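Workshop > Equipment Reviews > Arms and Grippers

search reviews
Go

Review: Kolitz Arm Kit with Articulated Gripper, Built and Used in a Shared Workshop

Prepared by Akosua Sarpong for the Skunum members' workshop

The Kolitz kit is a single robot arm sold in parts, together with a controller box and an articulated gripper. It is offered to home builders and to small workshops that wish to have an arm of useful reach without purchasing a finished industrial unit. Skunum acquired one kit in December from the members' equipment fund. This review covers assembly, setup, and a period of regular use in the laundry room, where the arm has been employed in emptying a front-loading dryer.

Members considering a kit for use at home have asked for a candid account. The opinions given are those of the build team, which consisted of Radu Grecu, Anju Dubey, and the present author. Santeri Vainio reviewed the electrical work.

Contents and packaging

The kit arrived in two cartons. The joints were packed individually in molded pulp, and every fastener bag carried a number matching the assembly manual. One bag, number 14, contained screws two sizes too long for the wrist cover. The supplier replaced them on request, and the delay did not affect the remainder of the build. The manual is printed, spiral bound, and written in plain language. Its wiring diagrams are clear. Its torque table is placed in an appendix, although the values are needed from the second chapter onward, and builders are advised to copy that page before starting.

Tools are not included. The build requires metric hex keys, a torque driver, a small crimping tool, and a bench vise with soft jaws. A second person is necessary when the shoulder joint is mounted, as the joint is heavy and its cable must be fed through at the same time.

Assembly

Assembly occupied the team for four evenings. The base and shoulder went together without difficulty. The elbow was the least satisfactory part of the work. The cable channel through this joint is narrow, and the connector supplied on the gripper cable passes through it only when turned to a particular angle. The manual does not mention this. Mr. Grecu removed and refitted the joint twice before the cable lay flat, and the team recommends that the cable be drawn through on a length of cord before the bearing is seated.

The covers fit closely and give the finished arm a tidy appearance. The gripper is delivered already assembled, with only the mounting plate and the data connector left to the builder. Given the number of small parts in the fingers, this appears to be a sensible decision by the manufacturer.

The stand must be provided by the builder. The workshop constructed its own from steel tube and ballasted it with concrete pavers. A first version, made lighter for ease of moving, swayed noticeably whenever the arm stopped at full reach. Additional weight cured the fault. Those who intend to work on an upper floor should confirm beforehand that the floor will accept the load.

Setup and software

The controller is configured through a program that runs on an ordinary laptop. Installation was completed in less than an hour. Joint calibration is guided on screen, and the arm must be moved by hand to a series of marked positions. The procedure is slow but reliable, and it has needed to be repeated only once, following a change to the wrist mounting.

Motions may be entered as stored positions or recorded by guiding the arm by hand. The workshop has relied almost entirely on hand guiding. Members with no programming background were able to record a simple reach and return during their first session. The editing screen is less welcoming. A recorded path can be trimmed at either end, but a section in the middle cannot be replaced, and the whole path must be recorded again. Ms. Dubey has submitted a request on this point to the supplier and has received a courteous reply without a date attached.

The log file deserves mention. Each stop is recorded with the time and the joint that caused it, and the entries are written in words instead of codes. This has saved the team considerable effort.

Use at the dryer

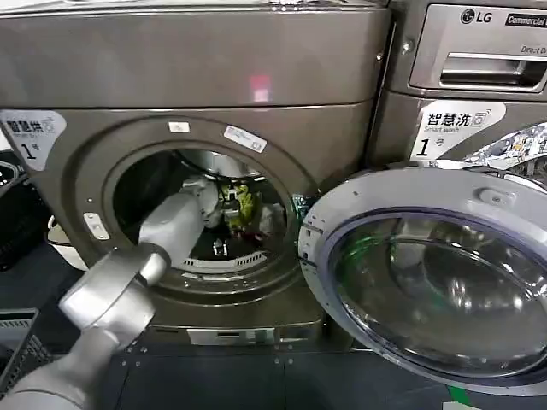
Unloading was selected as the trial task at the suggestion of Abdul-Rahman Essien, who manages the workshop's supply of shop towels and aprons. The task is repetitive, the items are soft, and a dropped item causes no damage. It is also a demanding test. The arm must enter a round opening, reach into a dark space, close on an object with no fixed shape, and come out again without striking the rim.

Reach was adequate with the stand placed to one side of the machine, provided that the door was fully open. Items lying toward the front were collected dependably. Items against the rear wall of the drum were more difficult, for at that distance the elbow has little freedom left and the gripper can approach from one direction only. The team improved matters by raising the stand slightly and by recording a separate path for the rear.

The gripper performs well on towels, aprons, and cotton shirts. The fingers close evenly and hold a bunched garment securely during withdrawal. Results with thin synthetic fabric were weaker. Such items slipped on perhaps one attempt in several, and static cling often brought a second item along with the first. Large items, such as bed sheets, are not suitable. A sheet tends to remain partly in the drum while the arm travels outward, and the force limit then brings the arm to a stop. The stop is correct behavior, but a member must attend to it.

Over the trial the log recorded 2438 completed picks. A pick was counted when an item left the drum and was released over the basket. The speed setting was held at 80 percent throughout. At full speed the arm is quicker to reach the opening, yet the gain is lost in settling time before the fingers close, and the team saw no benefit in it.

Noise is modest. The dryer in operation is far louder than the arm, and conversation is possible beside it.

Safety

The kit includes an emergency stop button on a long lead. It was tested at the beginning of each session and responded every time. The force limit can be set separately for each joint, and the default values are cautious. The workshop has kept them.

Three rules were adopted and are posted at the laundry room entrance. The dryer must be stopped before the arm is enabled. One trained member remains at the stop button while the arm is moving. The arm is parked and switched off before anyone reaches into the drum by hand. Home builders, particularly those with children or animals, should adopt rules of the same kind and should not leave the arm enabled in an open room.

Maintenance

Lint is the principal concern. It gathers at the finger joints and around the wrist seal, and it should be brushed away after each session. The manual calls for inspection of the wrist belt at 600 operating hours, a point the workshop has not yet reached. One fingertip pad began to lift at its edge and was replaced from the spares supplied. The replacement took a few minutes and required only a hex key.

Cost

The complete kit, with gripper and controller, cost the workshop 3000 dollars before shipping. Steel, pavers, and a better power cable were additional. The Wodau arm, which the workshop borrowed for comparison from a neighboring club, is less expensive and easier to assemble – but its gripper has two rigid jaws, and it pinched fabric at the corners without lifting it cleanly. For work with wood blocks or boxed parts, the Wodau would be a reasonable choice.

Assessment

The Kolitz kit is well made, fairly documented, and within the ability of a patient builder who has some experience with wiring. The elbow cable channel and the path editor are its weak points. It cannot be recommended as a means of saving labor on laundry, as a person empties the same machine in a fraction of the time. It can be recommended to members who wish to learn how an arm is built and adjusted on a practical task.

Rating: four out of five. The arm may be reserved for evening sessions through the equipment desk, and training is required before first use.

Recent reviews
Wodau Two-Jaw Arm, Club Edition
Agbenyega Folding Bench Vise
Low-Cost Torque Drivers Compared
Crimping Tools for Small Connectors
Agbenyega Rolling Tool Cabinet, Second Look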